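# About Khurana Computer Refurbishing

Khurana takes in retired desktop computers, tests and repairs them part by part, and returns them to schools, clinics and small offices across the Tirkent district.

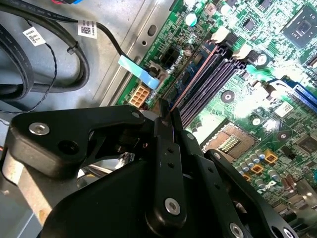 **Who may receive a computer from Khurana?**

Any registered school, public clinic, library or business with fewer than 40 employees may apply. Households are served through the Thursday counter, where single machines are sold at a fixed price.

## Our History

Khurana was established by Nuria Araya and Ibsa Abera as a repair counter with two benches. Its first large order came from the Tirkent school district, which wished to keep its existing desktops in service for another term. The workshop has since moved to the former Matus printing building, where it occupies the ground floor and part of the loading area. Last year Khurana returned 487 desktop computers to use, out of 583 received. The remainder were taken apart for components or sent to a licensed recycler.

## How the Work Is Done

Each computer is logged on arrival and opened the same day. Technicians remove dust, inspect the motherboard and its power connectors, and examine the processor socket under magnification for bent or dirty contacts. Storage drives are erased before any other test takes place, and a certificate of erasure is sent to the donor.

Memory receives particular attention. Modules are sorted by type and speed, tested overnight, and installed in matched sets wherever the board allows it. A module must be seated squarely in its slot with the retaining latches closed -- a poorly seated module accounts for a good share of the machines that reach us marked as dead.

Cables are then routed clear of the fans, the case is closed, and the computer runs under load for 3 hours before it is released.

## Our Staff

Hema Palaniappan directs the workshop and approves all outgoing orders. Zinash Asfaw is responsible for component testing and maintains the parts inventory. Fuad Negussie manages relations with donors and schools, including collection. Nuria Araya continues to serve as general manager.

## Training

Khurana offers a bench course in desktop repair each May, in partnership with Pludivus Technical School. Students work on donated machines and complete a full rebuild under supervision. Applications are made through the school office.

## Donations

Desktop computers are accepted with or without drives -- monitors and printers are not. Large collections should be arranged with Mr. Negussie in advance. Smaller deliveries may be left at the loading entrance on weekdays before 4 p.m.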